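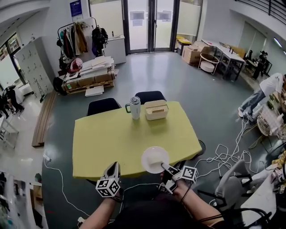 4.2 What stays on the table between meals

Work on shared eating spaces usually treats the meal as the unit of interest. A table is set, used and cleared, and the coding starts again with the next sitting. We doubt that this holds outside a private kitchen. Most of the tables we looked at were never fully cleared during the day, and the few that were did not stay that way for long. Figure 3 gives an ordinary case: a tumbler and a tissue box toward the far edge of the cloth, a plate with one small white item near the front edge, and two chairs pushed up against the table.

The usual coding scheme, which we take from Darwish's earlier work on canteens, has two states for a table, "in use" and "at rest". Pushed-in chairs are taken as a sign of rest, and a plate is taken as a sign of use. Figure 3 has both. Under a strict reading of the scheme it cannot be coded at all, and under a loose reading the answer depends on which rule the coder remembers first. Of the 3586 table records collected at the Kultis and Purkura sites, 1195 had this kind of conflict. That is a third of the material. Earlier studies set such records aside as noise, and we do not think a third of anything should be set aside without an argument.

Hauser (personal communication) has suggested that the conflict goes away if objects are sorted by where they stand. On his account, things near the far edge are "parked" and things near the front edge are "live". The tumbler and the tissue box in Figure 3 would then be parked and the plate live, and the table would be in use. The idea is attractive and easy to teach. We are not convinced by it, for two reasons.

First, near and far depend on where the observer stands. Tables at Kultis stood away from the walls and could be walked around, so that one coder's far edge was another's front edge. A tissue box does not change its role when somebody moves to the other side of the table. In a private kitchen, with the table against a wall, the rule may well work. It should not be carried over to open rooms without a test, and as far as we can tell no such test has been done.

Second, the rule treats all objects alike. A lidded, insulated tumbler can be left for hours and still be in use by its owner, who comes back for a drink when it suits. A tissue box is hardly ever "used" in the sense the scheme intends - it belongs to the table in much the same way as the tablecloth does. A plate is different again, and most people we spoke to at Purkura read a plate with something on it as a claim by someone, even with no one sitting there. Sorting these three by distance from an edge throws away what the people in the room plainly know.

The tablecloth raises a smaller problem. The Jaber handbook counts a cloth as evidence of a planned meal. In homes this may be fair. In a room that also holds a clothing rack, lockers and boxes on a pallet, as in Figure 3, we see little ground for it. A cloth may be there to protect the top, or because it came with the table. We coded cloths as furniture and found that agreement between our 2 coders improved, though we would not make much of this, as both coders had by then worked together for 9 weeks and may simply have learned each other's habits.

We also looked for any link between the clutter of the room and the clutter of the table. Darwish reports one and explains it by a general tolerance for mess. Our records do not support that. Some of the barest tables stood in rooms full of stored goods, and the most crowded table in the whole set was in the tidy upstairs room at Drikach. It is possible that a table is kept fairly clear in a full room for the plain reason that it is the last free surface, but our data cannot separate this from chance, and we leave it open.

For the rest of the paper we therefore drop the two-state scheme and record each object with its own status (staying, waiting or unclear). The last label was used more often than we would have liked. Section 4.3 reports how often the coders disagreed about it, and over which objects.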